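Materials | Counters and Surfaces
May, by the Histum surfaces desk

Viltell revises care sheet for brown marble counters

Viltell has issued a revised care sheet for its dark brown marble counters and tabletops. The new sheet replaces a two-page leaflet and runs to 6 pages. It covers cleaning, sealing, small repairs and the storage of loose items on polished stone. The fabricator Brilik, which cuts and polishes most of the slabs, will pack a copy with every order shipped from its Hidayat Street shop.

The main change concerns sealing. The old leaflet told owners to reseal once a year. The revised sheet drops the fixed interval and gives a water test in its place. A spoonful of water is left on the stone for 15 minutes and then wiped off. If the spot has darkened, the sealer is worn at that point and the whole top should be done again. The test is to be repeated near the sink, at the center of the top and along any heavily veined area, because veins and the stone between them can take up water at different rates.

Veining gets a section of its own. Brown marble of this type is crossed by many fine lines in tan, beige and white, with the darker stone lying between them in angular pieces. Viltell says that most of these lines are filled with mineral and are level with the polished face. A fingernail drawn across the line should not catch. If it does, the owner is asked to mark the place with removable tape and report it before any filler is used. Clear filler is accepted for open lines. Tinted filler is no longer listed, as it tended to show as a dull stripe under a ceiling light.

On cleaning, the sheet allows warm water and a neutral soap. Vinegar, lemon juice and powdered cleaners remain off the list. Glare is named as a useful check: a lamp reflected in the polish should have a clean edge, and a blurred edge points to soap film or etching.

Small hard objects are also covered. Viltell asks that cylinders, jars and similar items be set down on the stone without sliding. Items left lying on their side should be lifted at least once a day so that the stone under them can be wiped. 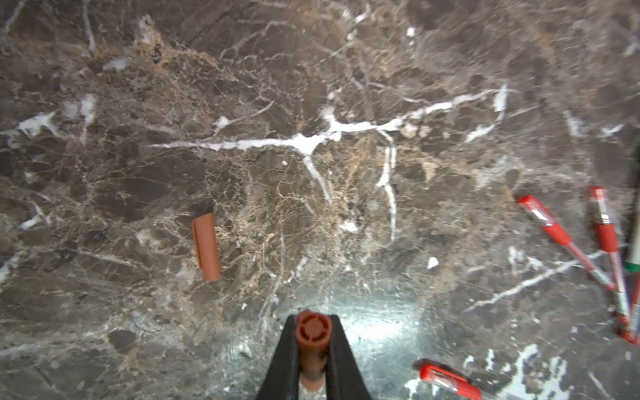 Brilik's shop office reported that most calls it takes on brown marble are about white patches that owners believe to be damage, and that in nearly all cases the patch was in the slab when it was cut. 

The revised sheet applies to tops already installed as well as to new ones. Viltell counts 1,948 of them in its order records, the smallest a side table and the largest a counter in two joined sections. Owners with an order number can ask for the printed version at no charge. Sealer from the earlier kit may still be used up.

A separate sheet for honed brown marble is in preparation. Histum will list it when Viltell releases the text. Until then, owners of honed tops should keep to the old leaflet.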